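Week 9: Can a Machine Do the Chores Yet?
Notes by Serpil Keskin, Home and Workplace Automation

Welcome back, everybody. Last time we talked about dishwashers and vacuum cleaners, which get a chore done by changing what the chore is. Today we come to the harder kind, where the kitchen stays the way people like it and the machine has to cope.

The short answer to the question in the title is "sometimes, slowly, and in a kitchen it has met before." I know that is a little disappointing! But please think through what fetching one item from a fridge asks for. The arm has to find the thing, reach past a shelf it can barely see (clear glass and clear plastic are a real nuisance for depth sensing), close its fingers without knocking the neighbors over, and come back out the same way. You and I do this half asleep.

Much of the practice happens in simulation, where a dropped jar costs nothing and you can start over as often as you please – Jolán Somogyi's group let their Fliso planner run 412 attempts overnight. Of the 17 errors they went through by hand, most came down to contact with a shelf.

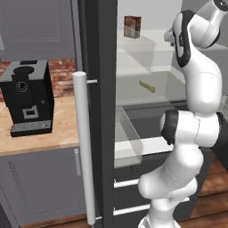
Figure 2. Simulated fridge task: the gripper pointed toward the red box on the upper shelf.

Notice how much of the arm's path is decided by the fridge and how little by the box. We will come back to this when we get to drawers.

For next time, please read the Hattori chapter and pick one chore from your own home. Write a page on where you think a machine would get stuck, and bring it along – messy drafts are very welcome.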